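Home | News | Venues | What's On | Contact

Furnished hall at Wirkville to open its partitioned rooms in October

The Ganeck hall in Wirkville will open its ground floor to local groups from October, following the completion of work to divide the main space with partition walls. The Triseta Trust, which manages the building, confirmed the arrangement on Thursday.

The ground floor has been set out with a mixture of working and domestic furniture. Desks occupy one side of the hall, and a white vanity table with curved legs and an oval mirror has been placed against one of the partitions, with a cushioned stool and open shelving close by.

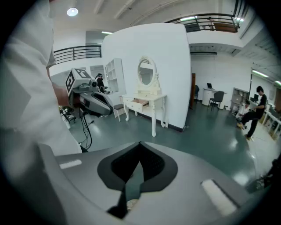

Groups may book the space in blocks of two hours, up to a limit of 10 hours a month. The charge for registered local groups has been set at 5 per hour, and a deposit of 100 will be held against damage. Both sums will be reviewed in the spring.

Ronja Strömberg, who oversees furnishings for the Trust, said that the decision to keep older-style pieces alongside plain office desks had been made at an early stage. "We wanted furniture that people would use," she said. "A dressing table with proper drawers is a useful thing to have in a room -- and it was already in our store."
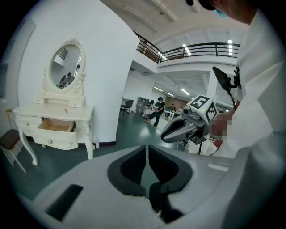 Users are asked to empty all drawers and return chairs to the desks before leaving. Furniture should be lifted when it is moved, as the floor marks easily. The upper level does not form part of the booking and remains under separate management.

Applications should be made in writing to the Fan Street office, which is open on weekday mornings. Bookings for October will be confirmed in the order in which they are received.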